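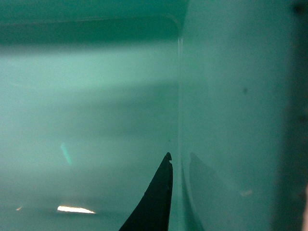

Handling Safety and Standards Team, Tolthorpe Works

Features

Close to the wall: writing rules for fingers that work inside bins

When people talk about robot safety, they usually think of fences, light curtains and red buttons. All of these are important, and our site has them. But in the picking hall at Tolthorpe, most of the small troubles we record begin in the corner of a bin, where a gripper finger comes near a plastic wall and the robot must decide how much nearer it may go.

In February our team finished the second version of the site rules for bin work. The first version was written when we had only one cell, supplied by Sanel, and it was three pages long. It said that the finger must "avoid contact with container walls." This sounds reasonable until you try to pick a small part that has slid into a corner. An operator who followed the sentence exactly had to leave the part there, and an operator who did not follow it had no guidance at all.

So we looked again at the records. Between the two cells, the Sanel one and the newer Joton one, we had 2625 corner picks with complete notes. In 1167 of them the operator or the program had marked a wall contact. Most were light touches with no damage to the bin or the finger. The difficult cases had something in common: the arm was already against the wall and then moved sideways.

The new rule separates these two things. A touch straight down the wall is allowed at reduced speed. A sideways move is not allowed until the finger has gone up and come free of the wall. The force limit is set for each cell during commissioning, and it is written on the card at the cell door, so a visitor from another shift can read it without opening the software.

The second part of the rules is about seeing. A camera at the wrist is very useful in a deep bin, but translucent plastic is not a friendly material for it. In our picture the green wall is cloudy, a white glint shines near the bottom, and next to the corner seam the dark finger has a faint reflection of itself. A person understands this quickly. A program may take the glint for an object or the reflection for a second finger. For this reason the rules now ask that every type of bin be tested under the real lights of the hall, with the bin empty and with the bin full, before it is released for use. A test made on a desk by the window does not count.

Dirt is treated in the same section. Small specks on a panel are easy to ignore, and we ignored them for a long time. Now the inside walls are wiped at shift change, and the lens is wiped with a separate cloth. We know that this is a very ordinary rule - it was also the one with the longest discussion.

The Shehata project, which will bring mixed bin colors to the hall, is the first to work under the new version from the beginning. Its checklist has one extra line for each color. Comments from the other sites are welcome and should be sent to the team mailbox with the cell number and the bin type.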